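Reading a thermistor through a serial port

You will need a small controller board with an analog input, one 10 k thermistor, one fixed resistor of the same value, and a USB cable. I use the Plistetti board, but others work in the same manner.

Connect the thermistor between the 5 V pin and input A0. Connect the fixed resistor between A0 and ground. Check the two connections before you plug in the cable – a short between 5 V and ground can damage the USB port.

Open your terminal program and choose the port where the board appears. Set the speed to 9600 and switch off flow control. Type READ 0 and press Enter. The board answers with a number between 0 and 1023. At 25 degrees both resistances are equal, so the number should be close to 512. On my bench I got 494, and the room was a little cool.

If the number jumps up and down, take 4 readings and use their average. Keep the thermistor wires away from the power supply of the computer. If you always get 0 or 1023, one wire is not connected.

To save the readings, turn on logging in the terminal before you send the first command. The file opens in any spreadsheet. Put the time in the first column – you will be glad of it later, when you compare two days.
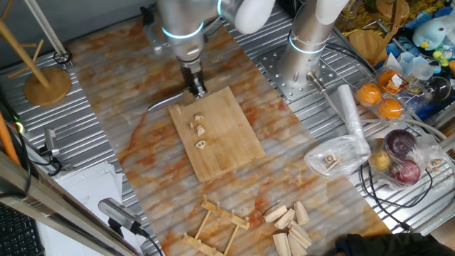
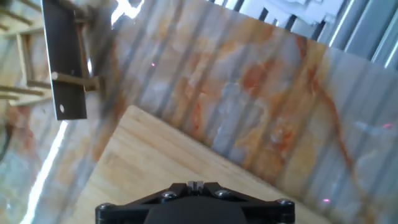
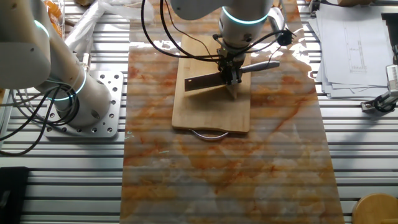

Andton, January

The next page explains how to convert the number to degrees with a table. Readers who have the older Divcombe board must type R0 in place of READ 0.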